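How to run a pre-mortem on a project plan (in under an hour)

Quick one this time, written between calls. A few of you asked how we do pre-mortems after I mentioned them in the piece on stakeholder maps, so these are the steps, as we use them with small teams. Four to eight people works. You can do it with three. With 11 it gets slow and two people end up on their phones.

If you've not met the idea: you pretend the project has already failed, badly, and everyone writes down why. Then you go back to the plan and change it. The changing bit is what most groups skip.

Before you start

You need a plan. Doesn't have to be pretty, one side of A4 is fine, but there must be dates and names on it. If there aren't any, stop and do that first. A pre-mortem on a vague intention gives you vague worries and everyone goes home a bit sadder.

Also needed: cards or sticky notes, pens that work, somebody to keep time who isn't the project lead. Book the slot for the morning if you can. We did one at Temley at 4.30 in the afternoon in February and got six cards out of seven people.

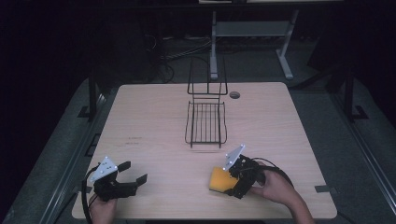

Send the plan round the day before. Some won't read it. So read it aloud at the start anyway, five minutes, no questions yet.

Step 1. Set the date of the failure

Pick a real point in the future. "It's a year from now" is OK, "it's the week after launch" is better. Say it flatly: the project went ahead, it failed, we're all embarrased. Don't ask whether it might fail. Ask what did it.

Step 2. Write in silence

Ten minutes. One reason per card. No talking, and that includes the boss. Push for detail – "poor communication" is not a reason, "the depot never got the new price list" is. If you see someone stuck, ask them which part of the plan they'd least like to be in charge of. Usually gets two cards straight off.

Step 3. Read out, one card each, round the room

Most junior person first, project lead last. No defending. The lead will want to say "we've covered that", and you have to stop them, politely, every time. Keep going round until the cards run out. Put duplicates together as you go but don't throw any away, how many people wrote the same thing is useful.

Step 4. Sort

Two questions for each group of cards:

1. Would this sink us or just annoy us?
2. Can anyone in this room do something about it?

Anything that's a yes to "sink us" goes in one pile, whether or not you can do anything about it. If you can't, it needs a name from higher up against it. The annoying ones go in an envelope. Look again in a month. 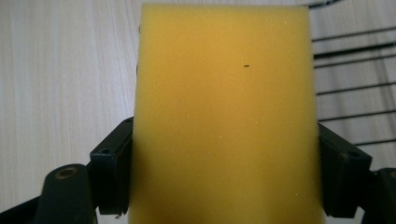 Step 5. Change the plan

Take the top three from the sink-us pile, no more. For each one agree a change to the plan itself: a date moves, a task gets added, a budget line goes up, somebody different owns it. Write it on the plan there and then, in pen. Not "monitor closely". Not "be mindful of". If no line on the plan has changed by the end, you've had a chat.

Rough timings: five minutes reading, ten writing, fifteen reading out, ten sorting, fifteen on changes. That's 55. It will run over in step 3, take it out of the sorting.

A worked case

Edvin Lindholm ran one of these at Plillport when they were moving their order desk on to new software. The plan said all 854 customer accounts would go across over one weekend. Four people out of six wrote some version of "the addresses were wrong". So somebody checked, and 724 matched the delivery records. The rest didn't. They put two weeks in ahead of the move for cleaning up, and £3,000 for a temp to do the phoning. Both went on the plan before anyone left the room, with initials next to them.

They also had a card saying the training would clash with stock-take. It did clash. Took thirty seconds to fix.

Where it goes wrong

The lead runs it. Get someone from another team, swap favours if you need to.

Too late. If contracts are signed and the money's spent then people will hold back, reasonably enough. Best time is when the plan is nearly done but still in draft.

Too many actions. At Bech we let a group take on nine and they did one – the easiest.

Blame. If a card names a person, reword it as a task before reading it out. "Handover from sales was late" will do.

Should you repeat it? On anything longer than six months, yes, once, around halfway. Use the old cards as a starter and check wich ones have already come true.

I'll put our timing sheet up when I've tidied it.

Related posts
Stakeholder maps: who to leave off
What we learned from the Estolgate handover
Writing a one-page plan people will read
When to close a risk register
Five questions for the first project meeting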